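Demonstration log, Andelstead bench 2
December 14, 2021

Task: pick up apple, place on plate. Remote control by leader arm, one operator. Goal for the set is 200 usable episodes before the policy gets retrained. Count at close of day is 155. The full store, all tasks, stands at 696.

Setup changes since the last entry. Leader arm rezeroed before the first episode, joint 4 was reading high again. Gripper force limit lowered one step in the Donari panel. At the old setting the fingers kept closing after contact and the arm shook when the operator let up on the trigger. Recording rate unchanged. Clock sync between the arm log and the camera log checked at start and after lunch, no drift worth writing down.

Episode rules, repeated here so the next person uses the same ones. Start from home pose. Wait for the tone. Move at a normal pace, no hovering to think. If the grasp misses, one retry is allowed and the episode is tagged R. A second miss ends the episode and it goes in the reject folder. Do not push the apple into a better spot with the fingers. Open fully at release and back off straight up before returning home.

The small apple is harder than the large one. The operator tends to come in too low and stall near the table, which shows up as a flat stretch in the joint 2 trace. Approach from higher and tilt the wrist late. Runs with the large apple already on the plate are tagged P2, and for those the release has to be off to one side of it.

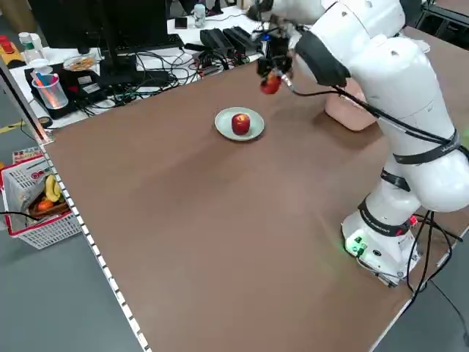 Contreras read the draft of this entry in the shared folder and objected to the retry rule, on the grounds that a miss followed by a good grasp teaches the miss as well. The preference there is to cut the first attempt out of every R episode and keep only the recovery. My view is that the cut leaves a start pose the arm would never reach on its own clean run, but that is the pose we want recoveries from, so the point may stand. Left the R episodes whole for now. The tag makes it easy to cut them later.

Rejects today: 7. Four were second misses. Two were dropped packets on the leader side, both within a minute of each other, and the switch was restarted after the second. The last was my error, tone missed, arm already moving when recording began.

Hand guiding was tried before lunch as a comparison, arm in free-drive, operator holding the forearm. Paths are smoother and the grasp is more direct. Two problems. The operator's hand is in the camera view for the whole reach, and the gripper still needs a second person at the keyboard. None of those runs went into the count. They are in a separate folder marked HG.

Fandier script for trimming idle time at the start of each file still cuts too much when the operator moves slowly. Threshold needs to be on joint speed summed over all joints. It only looks at the wrist at present. Run it on copies until that is fixed.

Next session: finish the set, small apple first. Vary the plate position more, most of the current starts have it near the middle. Recheck joint 4 zero at the halfway point. Ask Contreras for the cut times on ten R episodes so both versions can be trained and compared.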